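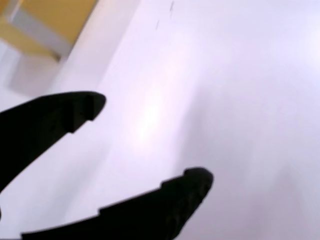 4.3 Setting the open position of the Stidard gripper

The open position is the point from which the controller measures all finger travel. It must be set after first assembly, after a finger change and after every 2,000 cycles. Carry out the work over a plain, pale surface, with the fingers spread and nothing between them. The stepped inner edges should face each other across the gap. A bright patch of glare between the fingers is acceptable at this stage, but see the note under step 5.

1. Set the speed limit to 10 per cent.
2. On the Jarerska panel, select Tool, then Open Limit.
3. Hold the Open key until both fingers stop moving. Release the key.
4. Check that the position reading is steady. Enter 200 as the upper limit and press Store.
5. Select Wrist View and press Learn Background.

Note: If the panel shows error 43, the background is too bright. Dim the lamp or turn the wrist slightly, then repeat step 5. Steps 1 to 4 need not be repeated.

CAUTION: Keep hands clear of the fingers while the Open key is held. The force limit is not active until the upper limit has been stored.

6. Close and open the fingers once at the reduced speed.
7. Restore the normal speed limit.

If the stored value is lost when the power is switched off, replace the memory cell (see 7.2).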